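Equipment planning: gripper spares and the second towel cell

Requests for the next equipment round close at noon on Monday. The towel handling line has two items on the list, and both have changed since the draft went out, so the revised position is set out below.

The first item is fingertip pads. The ridged pads on the current two-finger gripper are a wear part, and the draft carried them under general consumables, where they were easy to miss. They now have their own line. Brundis quotes 40 per set at single quantities and holds the price for the budget year. We have asked for enough sets to cover both arms plus one complete spare set on the shelf. Pads ordered after the round closes come out of the project's own money.

The second item is the second cell at Ernlow. The arm is already owned and needs no purchase. What is missing is the gripper, the wrist camera and mount, the cabling, and a work surface to match the first cell. The ceiling for the whole package is 3000. The gripper takes the largest share. The camera and mount were quoted at 1006 against a planning figure of 1000, and the difference has been absorbed in the cabling line.

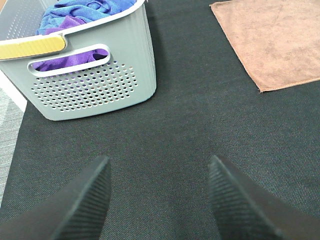

Work surface and props are budgeted together this time. Dark twill is specified for both cells so that camera settings can be copied across without a new round of tuning. Baskets, towels and microfiber cloths are cheap, but they should be bought in matched lots. When the first cell was stocked, towels came from three separate orders and the thickness varied enough to affect grip force settings. Caltura can supply a single lot if the order is placed in March.

Two things are not in the request. A force sensor for the wrist was priced and dropped; it would have used most of the package on its own, and the present folding work runs on motor current alone. A service contract for the arms was also left out. Bayram will continue to do inspections on a per-visit basis, to be reviewed when the second cell has run for a full quarter.

Lead time on the gripper is the longest of any part in the package — eight weeks from order — and the mount cannot be finished until the gripper is in hand. Groups planning to book time on the second cell should work from the gripper delivery date. Bookings for the first cell are unchanged.

Corrections to quantities should be sent to the equipment desk before the round closes, with the line number from the revised sheet.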